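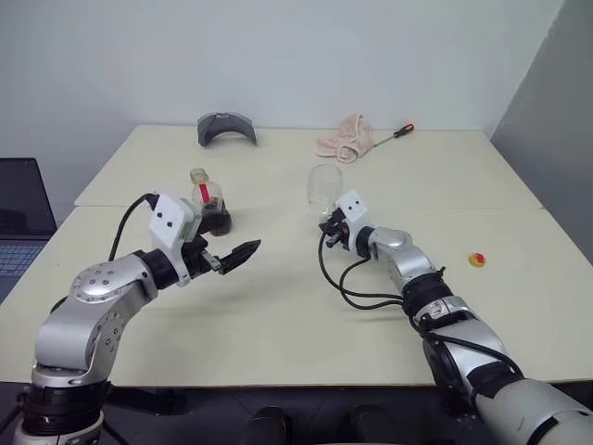 Two clear bottles on the cream table, the left one with dark brown liquid in the bottom.

The Bottle Table – Winter Gallery

Hi, and welcome to the winter page! If you've been here before, you know the drill: a bit of chat from me and then whatever made it onto the big table this season. If you're new, I'm Unathi Ndlovu, and I run the drinks-and-syrups evenings at Hestitbridge, up the stairs past the bike racks (mind the third step, it's still wonky).

I only put one picture up this time, so you'll have to put up with more words than usual. The cream top is two table sections pushed together, and I've grown very fond of it. Pale surfaces show every drip, sure, but they also let you see the color of what you're making, and when you're trying to tell a coffee syrup from a burnt-sugar one that matters a lot. Our old table was dark brown and everything on it looked like gravy.

I love clear plastic bottles for this kind of thing. Glass is prettier – I'll give Guido that, he brings it up every single time – but a clear plastic bottle is light, it doesn't mind being dropped, and you can squeeze the air out before you put the lid on. The one on the left has a pale yellowish cap and a red and white strip of label down the side. I leave labels on if they're stuck well. Life is short and label glue is awful.

The right-hand bottle is empty, so there's one spare to fill. I always want a spare within reach at the pouring stage, and I always forget the funnel instead.

What we made this season

Burnt-sugar syrup was the big hit. You melt the sugar dry in a heavy pan until it's the color of strong tea, take it off the heat, stand well back and add the hot water a little at a time. It spits like mad! Stir until the lumps give up, let it cool all the way down, and only then bottle it. Napaporn adds a strip of orange peel while it's cooling and I've started copying her.

Cold coffee syrup came second. Sajib swears by leaving the grounds in overnight, and I tried six hours and then the full night, and he's right, the long one tastes rounder. Strain it twice, the second time through a cloth. Ours went over pancakes, into milk, and (thank you, Ward) onto a baked potato. I don't recommend the potato.

The ginger one was a flop. Too much ginger, not enough patience. I'll have another go in January with the fresh stuff, peeled properly, and a lot less of it.

Bits and pieces people asked me

How long do they keep? I give mine two weeks in the fridge, less if there's fruit in it. Smell it first, and if there's any fizz that you didn't put there, pour it down the sink.

Can you reuse drinks bottles? I do, for cold syrup that's going to be used up fast. Wash them well and let them drain upside down. Nothing hot goes in, ever – they go soft and lean over like a tired uncle.

Do you sell any of it? Sorry, no. It's just for the people who come along, and whatever's left gets divided up at the end of the night.

The next evening's list is already open and I'd love to see some new faces. Bring a clean bottle with a cap that fits, and a pen, since ours always wander off. Aprons are on the hooks by the door.

Page updated 2024-12-20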